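Tremau Moon Planner, reviewed

I've used a paper moon planner for years and usually buy whichever one the bookshop has left in the sale. This time I ordered the Tremau in advance and have been working with it since the start of the year.

It is a spiral-bound book with a week on each spread. Moon phases are printed beside the day, with the sign and the time the moon changes sign. Void-of-course periods are in grey, which I found too pale to read by lamplight - a darker ink would fix it. Times are given in GMT and you add the hour yourself in summer.

The first entry I checked was Thu 4 January, for the last quarter moon in Libra, and it matched my ephemeris. I checked the rest of the month and had no complaints. Retrogrades get a small symbol on the day they begin and end, but no shading in between, so you have to remember you are in one.

At the back are 28 pages on the lunar mansions by Thongchai Saengthong. They are clearly written and assume you know your signs. The blank chart wheels are less use, as there are only six and the paper lets ink through.

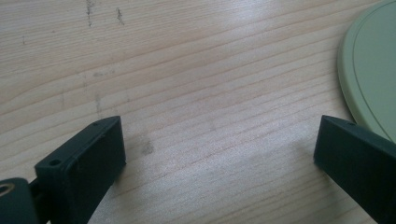

Does it work for someone who doesn't know their birth time? Most of it does, because the daily pages cover the moon for everyone and only the house notes need a rising sign.

I would buy it again over the Drimalov diary, which costs less but leaves out the aspects. Four stars.

Comments

Moonwort: Agree about the grey. I go over mine in pencil.

Jan P: Do they do a southern hemisphere one?

Hettie: Mine lost its cover by February - otherwise fine.

Contact | Copyright Plurer | Back to top

Recent reviews
Lương tarot cloth
Drimalov pocket ephemeris
3 beginner's books on houses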